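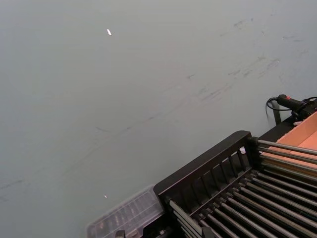

Moving the shop, week whatever

Quick one, it's gone eleven and I've still got the kettle to find.

So yes. We're out of the old unit in Irkham. Keys handed back Thursday, deposit to follow (we'll see). The new place is half the size and up a flight of stairs but the rent is 301 less a month and the window faces the right way for once. For anyone new here, I mend and re-cover chairs. Mostly dining chairs, the odd footstool, one piano stool I still have bad dreams about.

Things I've learned about moving a workshop. Label boxes on the SIDE. Not the lid. You stack them and then the lid is no use to anyone. I knew this. Did it anyway. Spent most of Friday lifting down webbing to get at tacks, then finding it was more webbing.

Also marks. Everything I own is marked. You stop noticing in the old place, then it all goes under different light and you think, have I been living like this? Went at the big bench with sugar soap and got maybe half of it off. The rest can stay. Barbara Malinowski, who taught me most of what I know, had a bench you could have read like a diary and her chairs came out lovely.

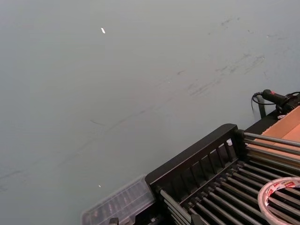 Scuffs. Plus a bit of white fluff or something.

Where was I. The van. Booked one from Rimine, the people by the ring road, and it was fine, bit smelly, clutch like a gym machine. Two trips planned, three trips done. Third one was entirely horsehair and offcuts I'd sworn I was going to throw out. I did not throw them out. There is a bag of green velvet in there from a job I did before I was even registered for tax and it's coming with me to the grave.

Insurance went up, before anyone asks. 980 for the year, which made me sit down on the stairs for a minute. Same cover, differnt postcode. Rang round, two others were worse and one never called back. Paid it. Moving on.

What I'd really like by July is a proper cutting table. At the moment fabric gets cut on the floor, on a sheet, on my knees, and my knees have opinions. Had a quote from a joiner, very nice man, very large number. So probably trestles and a door like everyone else. If you've got a solid flat door going spare within driving distance, please shout.
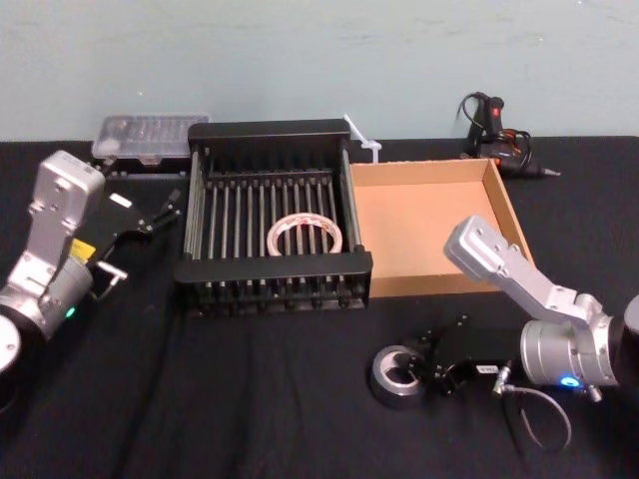
Jobs on the go

The Msimang chairs. Set of six, drop-in seats, nearly done. Four back with the family already, last two waiting on piping because I ran short by a hand's width. Of course I did. Reordered, different dye lot, sent it back, reordered again. It should be here midweek.

Footstool for the lady with the greyhounds. Stripped it, found three older covers under the top one, including a brown and orange one that I sort of loved. She wants grey. Fine, it's her footstool.

My own armchair. Ha. No.

Not taking anything new on until the end of the month, sorry, I know I said that last time and then took on a chaise. If you've emailed and I've not replied, send it again, the inbox is in the same state as the boxes. Small stuff like a loose seat or a split seam I can probably squeeze in, but ring first becuase the buzzer isn't wired up yet and I won't hear you from upstairs.

Oh and the template question from the comments. I draw round the old seat pad on brown paper, add the turn-under, cut it, then stick the paper down on the fabric with a few bits of double-sided. Holds better than pins on thick stuff and no holes. Don't use it on velvet, it pulls the pile and you'll cry. Test a corner first on anything with a finish. Lultetti linen was fine, the cheap chenille I had in the autumn was not.
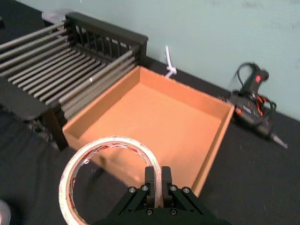

The double-sided. Buy the big roll, the little ones run out mid-seat.

Right, bed. Stairs to sweep tomorrow and the blind to put up, and I still need to ring the council about the bins.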